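Girnora teaching group, Kukville shop
Minutes, 4/19/24
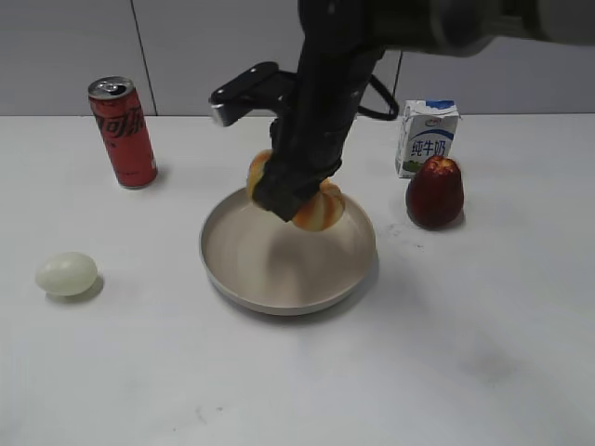

Raimo Räsänen opened with the numbers, and they're good ones! We now have 137 remote-control runs saved for the plate task, up from 40 at the January meeting. The goal is still 3,000, and everyone agreed it feels a lot less silly than it did in winter.

Driving style. Long talk on this, and a fun one. New drivers tend to stop over the plate and think, and the arm picks up that habit and stops too. Agreed: plan the whole move before touching the controls, then go at one steady speed. Slow is fine.

Grip. Squeezing the soft pieces too hard came up again. Mäkelä wants drivers to close in small steps and hold as soon as the piece lifts (this worked very nicely in the last batch). Agreed.

Hand guiding. Raimo tried 9 runs pushing the arm by hand with the motors loose. Lovely smooth paths, but his sleeve is in most of them. He'll try again from behind the table.

Farkosine software. The new version saves failed grabs in their own folder. Big cheer for that. Keep them all, please, including the embarrassing ones.

To do
Raimo: hand guiding, second try
Mäkelä: one-page driver notes
All: two driving sessions each before we meet again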